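21 de febrero

¡Qué día tan bueno! Por fin hemos cerrado la primera versión de las normas del banco de pruebas, y todavía estoy con el subidón. Hongmei Wei llevaba semanas pidiendo que dejáramos de improvisar (con toda la razón) y esta mañana nos hemos encerrado los dos hasta tener una página limpia, sin paja.

La regla que más me gusta es la de las marcas: cinta de color vivo en la pieza que el robot tiene que accionar, siempre el mismo tono durante toda la serie, y si una esquina se levanta se anota antes de seguir. También queda escrito que el aparato no se enchufa hasta que el recorrido de la pinza se haya repetido 13 veces sin corriente. Jeanie Cruickshank quería 500, ¡qué bruta! Al final nos reímos y lo dejamos para las pruebas largas de marzo.

Otra cosa: los dedos impresos se revisan al empezar cada turno, tornillo a tornillo, y se apunta quién lo ha hecho. En Dredix no lo apuntábamos nunca y luego todo eran discusiones.

Me falta redactar lo de la parada de emergencia y preguntar a Jeanie dónde quiere colgar la hoja. Mañana empiezo por la palanca de la tostadora, que me tiene enamorado.
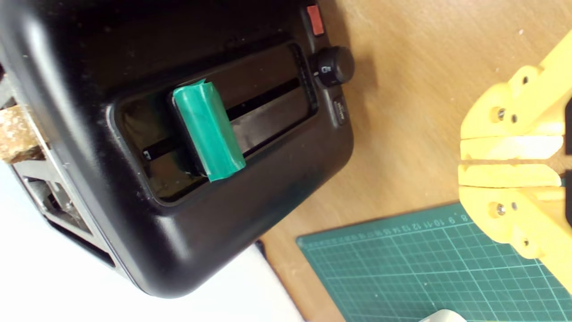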